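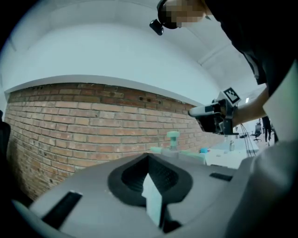
ホアニ(Hoani)手巻き目覚まし旅行時計

スカンデント社製/ヴェドコム工房組立

電池も電波も使わず、充電もいらない、ぜんまいで動く旅行用の目覚まし時計です。いらない代わりに人間がいります。二日に一度は裏の鍵を回してやらないと、ホアニは黙って止まります。止まったことを通知してくる機能はありません。

重さは460グラム。旅行用と名乗る品としてはどう考えても重いほうで、発売前に社内でも「旅行用」の三文字を外そうという話が出ました。外さなかったのは、箱をもう刷ってしまったあとだったからです。とはいえ実際に鞄に入れて持ち歩いているお客様は少なからずいらして、そういう方はたいてい、すでに鞄の中にもっと重くて役に立たないものを入れておられます。

どういう時計か

機構としては、十九世紀の馬車時計をそのまま小さくしたものと考えていただければ、だいたい合っています。振り子はありません。置いた場所が傾いていようが、列車の窓際の細い台の上だろうが、てんぷと呼ばれる輪がひげぜんまいの力で往復して時を刻みます。てんぷと脱進機は一枚の台座にまとめてあり、歯車列の上に横向きに載っています。時計師がこの台座だけを外して調整できるようにするための昔ながらの配置で、設計を担当したサスキア・ギルクリストは「百年以上前の人が楽をしたがった結果なので、ありがたく楽をさせてもらう」と図面の隅に書いています。

香箱は2個あります。一つは時刻用、もう一つは目覚まし用です。片方を巻き忘れてももう片方には影響しません。つまり、時刻は正確なのに鳴らない朝と、時刻は止まっているのに鳴る気だけは満々の朝の両方がありえます。後者の場合、針が進まないので結局は鳴りません。

部品数は鍵とねじを含めて126点。うち樹脂製のものは裏蓋の内側の当て板だけで、ここも試作の段階では革でした。革は見た目もよく手触りもよく、梅雨になると膨らんで裏蓋が閉まらなくなりました。

持続時間と精度

一杯に巻いた状態での持続時間は72時間です。ただし最後の一日は力が落ちて、てんぷの振りが小さくなります。動いてはいますが、仕事を辞めることが決まった人の働き方に似てきます。時刻を当てにするのであれば二日に一度、できれば毎日同じころに巻いてください。朝の歯磨きのあとなど、どうせ毎日やることに続けてしまうのがいちばん忘れにくいようです。

精度については、ここで立派な数字を掲げたいところですが、置き方と室温と巻き具合で変わるものをひとつの数字にまとめるのは気が進みません。出荷時には文字盤を縦にした姿勢、仰向け、うつぶせのそれぞれで歩度を測り、手書きの調整票に結果を記入して同梱しています。お買い上げの個体の成績は、その票に書いてあるとおりです。成績のよい個体を選んで買うことはできません。何度かご要望をいただきましたが、そうすると残りの個体を買う方に説明のしようがないのです。

もし秒まで正しい時刻が必要なら、お手持ちの電話機をご覧ください。そちらのほうが正確ですし、私どももホアニの時刻を合わせるときは電話機を見ています。

目覚ましの音

鐘は内蔵式で、裏蓋のすぐ内側にあります。音は小さめです。枕元の棚に置いて、一枚の布団越しに聞こえるくらいに調整してあり、隣の部屋で寝ている人を起こすことはまずできません。隣の部屋の人を起こしたくてこの時計をお求めになるのは、おやめください。

鳴る時間は巻いた量しだいで、巻き切った状態から始めると、途中で勢いが衰えて、最後はひと打ちずつ間をあけるようになります。試作品を使っていたブコラ・オラニヤンは、この最後の未練がましい数打で目が覚めると報告してきました。最初の連打は夢の中で別の何かに置き換えられているらしいとのことです。音量を上げる案もありましたが、この報告を読んだサスキアが、最後の数打の間隔をわずかに延ばすという、誰も頼んでいない方向の改良を加えて量産に至りました。

二度寝用の再鳴動機能はありません。上面の止め押しを一度押せば、その日の仕事は終わりです。もう一度鳴らしたいときは、起き上がって針を合わせ直し、鍵を探し、巻いてください。そのころにはだいぶ目が覚めています。

目覚ましの設定は、文字盤の下側にある小さな補助文字盤で行います。目盛りは十五分刻みで、実際の鳴り出しは設定した時刻の前後に少しずれます。早朝の飛行機に乗る日には、早めに設定しておくことをお勧めします。さらに言えば、早朝の飛行機に乗る日には別の目覚ましも併用してください。これはメーカーとして書くべきことではないと営業の者に言われましたが、飛行機に乗り遅れた方からのお手紙は読んでいてつらいものです。

外装

ケースは真鍮の無垢材からの削り出しで、表面には何も塗っていません。お届けしたときは金色ですが、触っているうちに指の跡から色が変わり始めます。半年もすると、よく持つ場所だけがやや赤みを帯び、持たない場所は鈍い茶色に落ち着いていきます。これを味と呼ぶか汚れと呼ぶかはお任せします。ぴかぴかの状態を保ちたい方は市販の真鍮磨きで磨いてください。ただし、文字盤の縁に磨き剤が入ると白く残り、綿棒を持って過ごす午後が一回増えます。

文字盤は琺瑯で、数字は黒、針は青焼きの鋼です。夜光塗料はありません。真っ暗な部屋では何時だかまったくわかりません。試しに夜光の針をつけた個体を作ったところ、売り場に並べたときには誰も気づかず、寝室では同居人の方から苦情が出たそうで、見送りになりました。

前面のガラスは平らな鉱物ガラスです。角は面取りをしてあります。この面取りはヴェドコムの工房でリース・ヒュームがひとりで担当しているため、彼が休暇を取る五月には出荷が少し遅れます。五月にご注文の方は、その点をご承知おきください。代わりの者を育てる計画はあります。計画は毎年あります。

巻き鍵について

鍵は両端の太さが違う両口のもので、太いほうが巻き上げ用、細いほうが針合わせ用です。逆に差そうとしても入りませんので、入らないときは力を入れる前に向きを変えてみてください。修理に戻ってくる鍵のうち、曲がっているものの大半はここで力を入れられたものです。

巻く方向は、時刻用が右回り、目覚まし用が左回りです。なぜ揃えなかったのかというお問い合わせが多いので書いておきますと、揃えると歯車が一枚増え、ケースが厚くなり、さらに重くなるからです。裏蓋には矢印を刻んであります。矢印はとても小さいのですが、一度覚えてしまえば見なくなるものですし、覚えるまでの間は眼鏡をおかけください。

巻き終わりは手応えでわかります。急に重くなったところで止めてください。「巻きすぎて壊れた」と言われる時計は世に多くありますが、ぜんまいは一杯に巻いたくらいでは壊れません。止まった時計を力任せに巻き続けると、さすがに何かは壊れます。

針合わせは必ず右回りで。分針を逆に回すと、目覚ましの掛け金が歯に当たって嫌な音がします。一度くらいなら大丈夫ですが、音の嫌さからして二度はやりたくなくなるはずです。

鍵をなくされた場合は、一本単位でお分けしています。届くまでの間に持続時間が切れて時計は止まりますが、止まっていること自体は時計に何の害もありません。
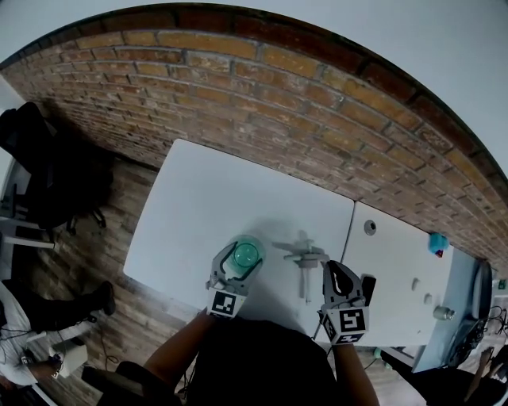
専用ケース「プレルカノ」

別売りの携行ケースです。外側は厚手のなめし革、内側は羊毛のフェルトで、蓋を開けると時計を入れたまま文字盤が見えます。蓋は背面に折り返して支えにでき、机の上では少し後ろに傾いた姿勢で立ちます。この角度は寝転がって見るのにちょうどよく、背筋を伸ばして座っている方には少し見づらくできています。

ケースの底に鍵をしまう差し込みがあります。最初の仕様では差し込みがきつすぎて、鍵が出てきませんでした。改良後は緩すぎて、歩くたびにかたかた鳴りました。現在のものはその中間で、入れるときにはやや抵抗があり、出すときにはもう少し抵抗があります。

革の色は栗と黒の二色です。栗は日に当たると濃くなり、黒は日に当たっても黒いままです。本体と一緒にお求めいただくと、時計をケースに入れた状態でお届けします。ケースの内側に敷いてある薄い紙は、輸送中に真鍮が羊毛とこすれるのを防ぐためのものですので、取り出したら捨ててください。これを取扱説明書だと思って保管なさっている方がいらっしゃいますが、何も書いてありません。

置き場所

直射日光の当たる窓辺、浴室、冷蔵庫の上は避けてください。磁気にも弱いので、スピーカーの隣や、磁石で閉じる鞄の口のそばもよくありません。磁気を帯びると急に進むようになります。一日に何十分も進み始めたら、時計がやる気を出したわけではなく、ひげぜんまい同士がくっついている可能性があります。磁気抜きは工房のほか、町の時計店でもたいていやってもらえます。

棚の板が薄いと、時を刻む音が板に響いて意外に大きく聞こえます。気になる方は布を一枚敷いてください。逆に、音が聞こえないと落ち着かないという方もいて、そういう方は空の菓子缶の上に載せておられるそうです。やってみると確かによく響きます。

飛行機の手荷物としては持ち込めますが、保安検査では中を見せるように言われることがあります。歯車とぜんまいの詰まった金属の箱が規則正しく音を立てているのですから、これは検査の方が正しいと思います。鞄の奥にしまい込まず、すぐ出せるところに入れて、聞かれる前に「時計です」と申告するのがいちばん早く済みます。気になる場合は、巻かずに止めた状態でお持ちください。

手入れと分解掃除

日常の手入れとしては、乾いた柔らかい布で拭くだけです。油は差さないでください。時計に油を差したくなる気持ちはよくわかりますし、家には必ず自転車用の油があるものですが、それを差された時計を洗う仕事は通常の分解掃除の倍の手間がかかり、料金も倍いただいています。

分解掃除は数年に一度をお勧めしています。目安は、巻いたばかりなのに遅れる、目覚ましの鳴り終わりが妙に早い、てんぷの振りが見るからに小さい、といったところです。お預かりしてからお返しするまでの期間は、そのときの工房の混み具合によります。急いでほしいと書き添えていただいても順番は変わりませんが、受付のユスラ・ガベルが丁寧なお返事を差し上げます。

部品は、現行の型についてはすべて在庫しています。てんぷの台座は丸ごとの交換もできますが、なるべく元のものを直してお返しします。以前、交換で済ませたところ「音が変わった」とおっしゃるお客様がいて、工房の者が聞き比べてみたら本当に違っていました。それ以来の方針です。

よくいただくお問い合わせ

自動巻きにはならないのか、というお尋ねについて。腕時計の自動巻きは腕が動くから巻けるのであって、棚の上に置いてあるものを巻くには棚のほうを動かす必要があります。

名入れは可能か、について。裏蓋の外側に承ります。文字は手彫りで、書体は彫り師に任せていただきます。彫り師のイルハム・スマンパウは自分の字に自信があり、書体見本を送っていただくと、たいへん残念そうな顔をします。漢字は画数の少ないものに限り、原稿を見てからお返事します。

贈り物にしたいのだが喜ばれるだろうか、について。相手の方によります。毎日何かを世話することが好きな方には喜ばれるでしょう。観葉植物を三か月以上生かしておけた方なら、まず問題ありません。

止まったまま飾っておいてもよいか、について。よいです。一日に二度は合っているというおなじみの慰めは、ここでは繰り返しません。ただ、久しぶりに動かすときには、巻く前に鍵を軽く当ててみて、渋いようなら工房へお送りください。

旧型との違いは何か、について。2020年11月以降に出荷したものは、止め押しの頭が少し大きくなっています。旧型は小さすぎて、寝ぼけた指では見つけられないというご意見が続いたためです。おかげで押しやすくなり、今度は寝ている間に無意識に押してしまうというご意見が届き始めました。旧型の頭に戻す交換も承っております。

仕様

品名:ホアニ 手巻き目覚まし旅行時計
駆動:手巻きぜんまい、香箱2個(時刻用・目覚まし用)
脱進機:台座式レバー脱進機
持続時間:72時間
部品数:126点
重さ:460グラム(鍵を除く)
ケース:真鍮、無塗装
文字盤:琺瑯、青焼き鋼針
夜光:なし
防水:なし
再鳴動:なし
付属品:両口鍵一本、調整票、取扱説明書(字の書いてあるほう)
別売り:携行ケース「プレルカノ」(栗・黒)、予備鍵

ご注文

受注してから組み立てますので、すぐにはお届けできません。お待ちいただく期間はご注文のときにお知らせします。価格は真鍮の相場で動くため、お問い合わせいただいた時点での金額を書面でお出しし、その後に相場が上がっても書面の金額でお受けします。下がった場合のお値引きも、言っていただければいたします。

届いた時計は止まった状態で箱に入っています。振らずに取り出し、平らなところに置いて、時刻用の香箱から巻いてください。巻いても動き出さないときは、文字盤を上にして持ち、手首を使って水平にそっとひねるとてんぷが動き出します。それでも動かないときは、調整票の裏にある連絡先までお知らせください。組立担当の署名も同じ面にありますので、誰の手によるものかもわかるようになっています。

お問い合わせ|修理のご依頼|© Skandent|ページの先頭へ戻る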